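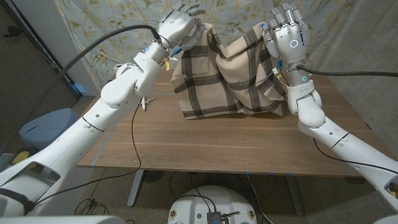 Stories > Short Fiction > Household

The Plaid One

Stefaniia Zhuravel had been folding the same tablecloth for most of February, and the tablecloth was winning.

It was a beige plaid, cream with wide brown and black stripes, and it had come to her from her aunt in Firnville along with a gravy boat and a great deal of advice. The gravy boat had broken. The advice was holding up fine. "A cloth with checks folds itself," her aunt used to say. "You just follow the lines."

Stefaniia followed the lines. She took the two top corners, lifted, and watched the middle sag into a sort of hammock. She put one corner to the other. The stripes met for a few inches, drifted apart, and by the hem were no longer on speaking terms. She laid it down on the table and it slumped there like a guest who has had enough of the party but has no ride home.

"It's a cloth," said Ofori, from the doorway. He rented the upstairs bedroom and had opinions about the downstairs ones. "Put it in a drawer."

"It has to be square."

"Who's going to check?"

She didn't answer that, because the answer was Mimum.

Mimum was the linen shop on the corner, where she had started in January, and where the owner, a small woman with a large ring of keys, believed that a person's character could be read in a stack of napkins. New hires were allowed to sweep. After sweeping came dusting, and after dusting came ribbon. Only when you could fold a full-size tablecloth in the air, in front of a customer, while discussing something else, were you allowed near the register. The owner called this the demonstration. It paid an extra 2 dollars an hour, and Stefaniia had already spent the first month of it on boots.

"Show me how they do it," said Ofori, who had come all the way in now and was eating her crackers.

She showed him. Corners up, arms wide, a little snap of the wrists. In the shop the snap made a crisp sound and the cloth hung flat as a window. In her kitchen it made a sound like someone sitting down on a beanbag.

"You're scared of it," he said.

"I'm not scared of a tablecloth."

"You're holding it like it's going to be sick."

It was true that she was holding it well away from herself. She moved her hands in. The cloth moved in too, wrapped one end around her knee, and took the salt shaker off the table on its way past.

They swept up the salt. Ofori threw a pinch over his shoulder and most of it landed in the butter. Then he washed his hands, which she found alarming, and took hold of the other side.

"Two people," he said. "Like sheets. My mother and I did it every week. You walk toward each other."

"At Mimum you do it alone."

"At Mimum you aren't doing it at all."

So they walked toward each other. It was a small kitchen and the walk was short. Their hands met over the middle, black stripe on black stripe, and for a moment it looked like something you might see in a catalog, if the catalog had been shot beside a sink full of pans. They stepped back, let the fold drop, picked it up again and met a second time. He smelled of crackers. She lowered the thing to the table and patted it.

It was nearly square. One corner stuck out from underneath like a tongue.

"That's the cloth," said Ofori. "The cloth is crooked. Measure it."

She had never thought of measuring it. She got the tape out of the drawer with the dead batteries and the takeout menus, and they spread the cloth flat and held down the ends. Then they did it again the other way to be sure. One side was longer than its opposite by the width of her hand. All those evenings she had been trying to make a square out of something that had been cut, long ago, by somebody in a hurry. On the underside of the hem was a faded label she had always taken for a stain. It said VUNDUNARI and then, in smaller letters, SECONDS.

She called her aunt, who was delighted. "Oh, they had a bin of them," her aunt said. "They were practically giving them away. I never could get it to fold, so I just left it on the table."

"You said it folded itself."

"I said a cloth with checks. I was talking in general."

Stefaniia hung up. It was past ten, and the demonstration was the next morning, with a good cloth from a good shelf and four honest corners. She ought to have gone to bed. She shook the plaid one out over the table instead and let it land however it wanted, longer on the window side, and Ofori set the crackers down in the middle and went to look for a clean knife.

"Don't use the butter," she said.

Filed under: Flash Fiction, Humor, Home
2,046 reads | 500 likes | 2 comments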